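4.3 Handover check, two-arm cell

Drito says the cell frees a technician for other work. At Sukden it has mostly moved Ju-won Wang from doing the job to watching it. Plan shifts accordingly.

1. Clear hands and sleeves from the table.
2. Start the handover routine at low speed.
3. Stay at the stop button until both grippers are open again.
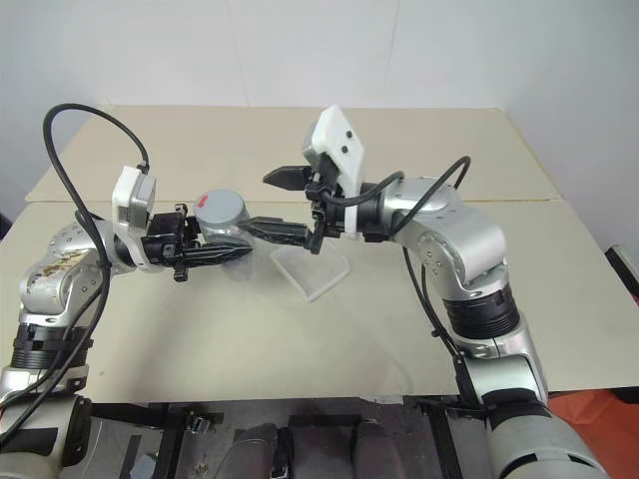

Fig. 7. Grippers at the handover point.

Note: The sales sheet promises 20 handovers without help. Log your own count before you believe it.

4. Bring one gripper to the tray with its fingers open.

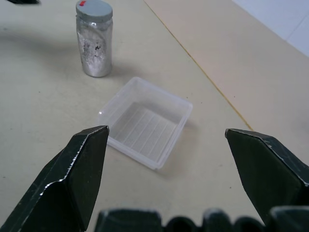

5. Check the approach by eye, then confirm. Do not skip this because the screen shows green — the screen reports what the arm was told to do.

CAUTION: Error 102 stops both arms. Do not reach in until power is off.

Dong-hyun So signs off the routine. Until August, keep the manual bench set up as well.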